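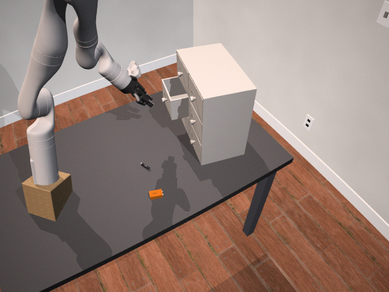

Hilde Boersma wrote: A drawer run should not be scored as a pass while the hand is still next to the drawer. Our cell rules say the arm has to be clear before a task is closed, and I don't see why the simulator gets a softer rule than the floor. If Liltano is passing these, the checker is wrong, and please don't fix it by editing the rule.

Ticket 43
Product: Mistum simulator, Liltano rule checker
Project: Drustden tabletop tasks
Opened: December 20, 2020
Opened by: Leif Halvorsen
Assigned to: Liesbeth Van Beek
Priority: normal
Status: closed, one follow-up open

Summary
Open-drawer runs are reported as "pass, clear" when the gripper has not moved back to the clearance distance. Practice rule for this task is 80 mm between any part of the hand and any part of the cabinet, drawers included, at the moment the run is closed.

Steps to reproduce
Load the drawer cabinet layout with the white arm on the block base. Run the open-drawer task with the default planner. Stop the planner as soon as the drawer passes its target opening. Read the Liltano report.

Expected: fail on clearance, or "not finished."
Got: pass on opening, pass on clearance.

Leif Halvorsen
Happens on every seed I tried with this layout. It does not happen with the hinged door layout. Planner log attached. No collision is reported in any of the runs, so if you only look at the collision column everything seems fine. I noticed it because the report gave a clearance larger than the distance I got from the measuring tool in the viewer.

Liesbeth Van Beek
Reproduced. Can you tell me which point you measured to on the cabinet?

Leif Halvorsen
Front panel of the open drawer. Nearest fingertip to nearest edge of the panel.

Liesbeth Van Beek
OK. Liltano is not measuring to the drawer at all. It takes the distance to the body of the cabinet, and the body is a separate link from the drawers. When a drawer is closed the two give nearly the same answer. When it is pulled out the drawer front is a long way ahead of the body and the check doesn't know that. The door layout was set up later and has the door listed in the group, so it works there.

Milan Van Wijk
Is this the same thing as the shadow complaint from Van Loon? They said the viewer showed the hand touching something on the table.

Liesbeth Van Beek
No. They were looking at the arm's shadow near the orange block. Different ticket, and not a fault. Please keep it out of this one.

Geert Verbeke
Two points on the rule text before anyone changes code.

The rule says "the cabinet." It does not say "the cabinet and its moving parts." Hilde reads it to include drawers and so do I, but whoever wrote the check could fairly have read it the other way. The text should name the moving parts.

The rule also does not say when to measure. On the floor we measure after the arm has been still for 2 seconds. In Mistum the run closes on the first step that meets the opening target. Those should match.

Hilde Boersma
Agree on both. I'd also like loose objects on the table listed as things the arm must not touch during the retreat. They are part of the layout on purpose and at the moment a run can knock the black cylinder away and still pass.

Geert Verbeke
That is a new rule. I'd rather have it as its own entry so we can see which runs fail on it. Follow-up ticket please.

Hilde Boersma
Fine.

Liesbeth Van Beek
Changes made on the test branch:

Clearance is now measured from every link of the hand to every link in the cabinet group. All drawers are in the group, open or closed.

The run stays open until the arm has been still for 2 seconds. If it never settles, the result is "not finished," which counts as a fail.

The report prints the name of the nearest part next to the distance. This would have shown us the problem right away.

I did not touch the distance itself.

Leif Halvorsen
Reran a batch of 40 with the old planner settings. All fail on clearance with the drawer front named as nearest part. That is the right result for those settings. With the retreat move turned on they pass, apart from a few where the arm is still drifting at the wrist when the time limit comes up. Those say "not finished."

Liesbeth Van Beek
The drift is a controller gain question. Known, and tracked with the arm model.

Milan Van Wijk
What do I tell Van Loon about the scores they already have?

Geert Verbeke
Tell them the opening result stands and the clearance result for drawer tasks does not. Don't recalculate from the old logs. The logs stop too early to measure a settled arm. They need to rerun.

Milan Van Wijk
Sent. They will rerun in January and asked for the revised rule text with it.

Revised rule text, as agreed
At the close of a task, no part of the hand may be nearer than 80 mm to any part of the furniture in the layout, including drawers, doors and handles in whatever position they were left. The distance is measured once the arm has been still for 2 seconds. A run in which the arm does not come to rest is recorded as not finished.

Hilde Boersma
Knobs are "handles" for this purpose?

Geert Verbeke
Yes. Added "knobs" to the text.

Liesbeth Van Beek
Merged. Closing this one. Contact with loose objects is in the follow-up, assigned to Leif.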